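Siramel Table Arm Set-Up Guide
Section 6. Choosing and Trying Household Chores

6.1 What this section covers

Sections 1 through 5 got the arm bolted down, the hand mounted and the joint limits set. This section helps you decide which chores to give it, and walks you through the first one: picking up fruit from a work table and putting it in a tray.

Please read 6.2 before you plan anything. Most of the support calls we get at Nombridge come from owners who expected the arm to do more than it can. It is able to do a few table chores well enough to be useful for study and for light sorting work. It can't run a kitchen, and no update planned for this model will change that.

6.2 What the arm can and cannot do yet

Chores are sorted into three groups. The groups are based on trials at our Sodville workshop, where each chore was run 100 times with a person standing by.

Group A: ready to use with a person in the room
Picking up single pieces of firm fruit
Moving empty plastic cups
Placing sponges and folded cloths in a bin
Passing small boxed goods from one side of a table to the other

Group B: works at times, expect to step in
Picking fruit out of a full bowl
Putting plates in a rack
Opening a loose drawer
Picking up soft or overripe fruit

Group C: do not try
Anything with knives, peelers or graters
Pouring hot liquids
Cutting or peeling food
Handling glass
Lifting a child's or pet's dish while the child or pet is near

For the fruit chore in this section, 81 of the 100 trials ended with the fruit in the tray and no marks on the skin. Most of the rest were dropped during the move. A few were set down on the rim of the tray and rolled off. Your own results will depend on the fruit, the lighting and how well you teach the positions.

Speed is the other limit. One pick and place takes about 2 minutes at the factory speed setting. A person does the same thing in a moment. If you need a bowl filled before dinner, fill it by hand.

6.3 Preparing the table

1. Clear the part of the table the arm can reach. Tools and loose parts should go on another surface, outside the reach circle you marked in Section 3.

2. Lay a plain, light-colored sheet over the table if the surface is shiny. Small creases are fine. Tape down any fold taller than a pencil.

3. Put the tray where the hand can come down over it from above. Use a shallow plastic tray. Deep bins and baskets need the settings in Section 8.

4. Check the cable along the forearm. There should be enough slack for the wrist to turn all the way in both directions, but the loop must not touch the table at the lowest position.

5. Place the teach pendant where you can reach the red stop button without leaning over the table.

CAUTION: Keep hands, sleeves and hair outside the reach circle whenever the arm has power. Press the stop button before you reach in to move the fruit or the tray, even if the arm is standing still.

6.4 Choosing the fruit

Start with something about the size of a fist. Oranges, apples and firm pears are the easiest to teach. Dragon fruit is a good second step. The scales stick out in different directions, so no two grips are quite the same, and a grip that closes well on one fruit may slip on the next.

Grip presets for fruit are listed on the pendant under Hand, then Presets.

Preset F1: smooth and round (orange, apple)
Preset F2: long (banana, cucumber)
Preset F3: uneven skin (dragon fruit, artichoke)
Preset F4: small (lime, plum)

Presets set the closing force and the order in which the fingers move. They do not find the fruit for you. You still have to teach the position.

NOTE: Don't use F1 on dragon fruit. It closes all the fingers at once and tends to bend the scales back against the skin.

6.5 Teaching the pick

1. Set the pendant to Teach and the speed to Low.

2. Place the fruit on the table with the stem end facing away from the palm.

3. Jog the arm until the palm is beside the fruit, with the fingers open. Save this position as Approach.

4. Move the palm in until it just touches the skin. Save this position as Grip.

5. Select the preset and press Close. Watch the fingers as they curl. If one finger hangs up on a scale, press Open, turn the fruit slightly and try again.

6. When the fingers have stopped moving, wait for the Hold light on the pendant before going on.

7. Raise the arm by the width of your hand. Save this position as Lift.

8. Leave the arm in Lift and look at the grip from both sides. The fingers should wrap around the body of the fruit. Leaf tips poking out past the fingers do no harm. 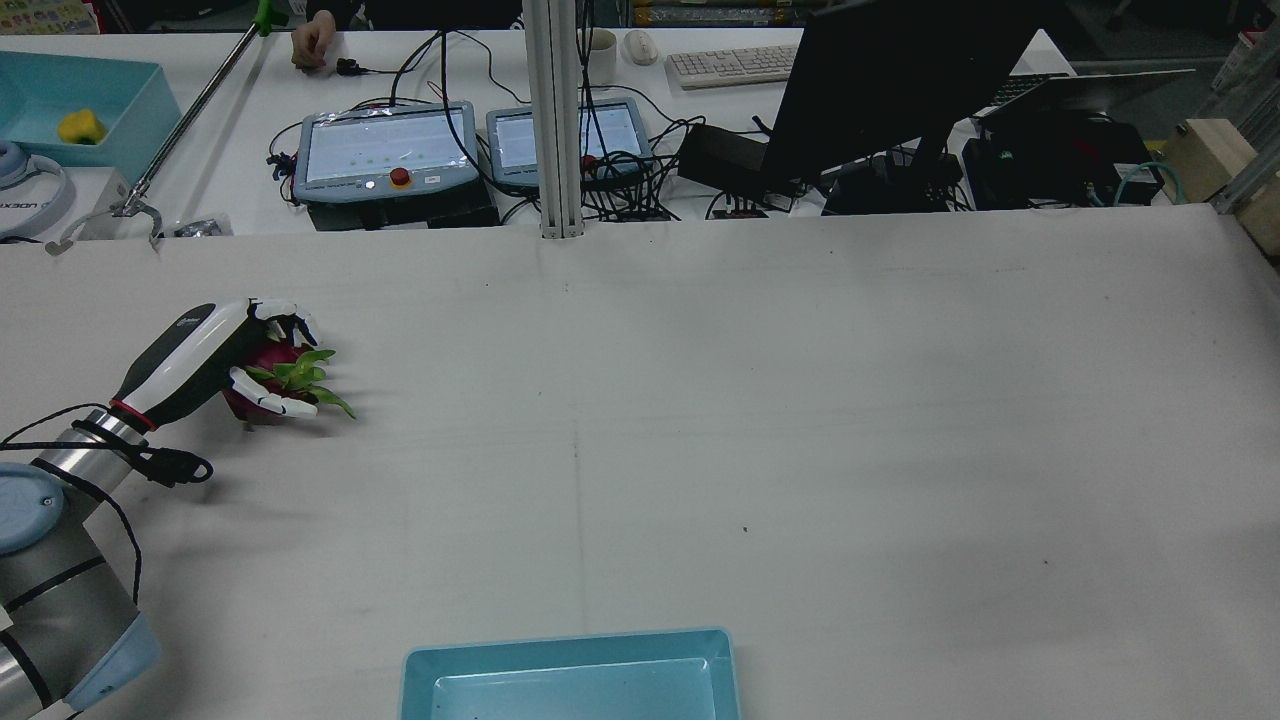
Figure 6-1. Dragon fruit held in the closed hand, with the green tips extending past the fingers.

If the fruit tilts or slides while the arm is in Lift, lower it back to the table by hand jog. Don't press Open in mid-air. Raise the closing force one step and repeat from step 4. Stop raising the force if you see the skin dent.

6.6 Teaching the place

1. From Lift, jog the arm until the fruit is over the middle of the tray. Save this position as Over.

2. Lower the arm slowly until the fruit touches the bottom of the tray. Save this position as Down.

3. Press Open. Wait until all the fingers have straightened.

4. Raise the arm straight up and return to Approach. If you move sideways first, the fingers can catch on the scales and drag the fruit out again.

5. Save the full routine under a name you will know later. Names can be up to twelve letters long.

NOTE: The arm goes to the saved positions whether or not the tray is there. If the tray has been moved, the fruit will be let go at the old spot. Mark the corners of the tray on the sheet with tape.

6.7 First full run

1. Press stop, put the fruit back at its starting place, then release the stop and clear the message on the pendant.

2. Set the pendant to Run and leave the speed at Low.

3. Press Start and keep one hand near the stop button until the arm is back at Approach.

4. Repeat with the same fruit until you get five good runs in a row. Then change to a different fruit of the same kind.

Expect the results to drop when you change the fruit. Small differences in size matter a good deal, and owners are often surprised by how much. If the second fruit fails more than it works, go back to 6.5 and save a Grip position that sits a little lower.

6.8 Common problems

The hand closes but the fruit stays on the table.
The Grip position is too high. Lower it slightly and save again.

The fruit turns in the hand during the lift.
The palm isn't centered. Check that the thumb and the fingers touch the fruit at close to the same time.

The Hold light does not come on.
One finger is still trying to close. Look for a leaf or a fold of the sheet caught in a joint. Press stop before clearing it.

The arm halts partway with a cable warning.
The forearm loop is too tight. Refit the clip as shown in Section 4 and run the wrist test again.

Fruit comes out with marks on it.
Lower the closing force one step. If it then slips, the fruit is too soft for this chore and belongs in Group B.

6.9 Cleaning after food work

Fruit leaves juice and sugar on the fingers, and dried sugar makes the joints stiff. With the power off, wipe the palm and each finger with a cloth dampened in plain water, then with a dry one. Don't spray the hand or hold it under a tap. The hand isn't rated for food service, so wash any fruit it has handled before you eat it.

6.10 Leaving the arm on its own

Do not leave it. We're asked this more than anything else, usually by people who hoped to have the table cleared while they were out. A dropped orange is a small matter, but the arm will carry on with the rest of the routine with an empty hand, and it can't tell a piece of fruit from anything else that has been left at the Grip position.

Arif Teoh at our Sodville workshop keeps the chore list in 6.2 and revises it each November. Chores move from Group B to Group A only after a full set of trials. Owners with the Khoo wrist kit should use the separate list that came with the kit, as the reach and the closing forces are different.

Go on to Section 7 to teach a routine with more than one piece of fruit.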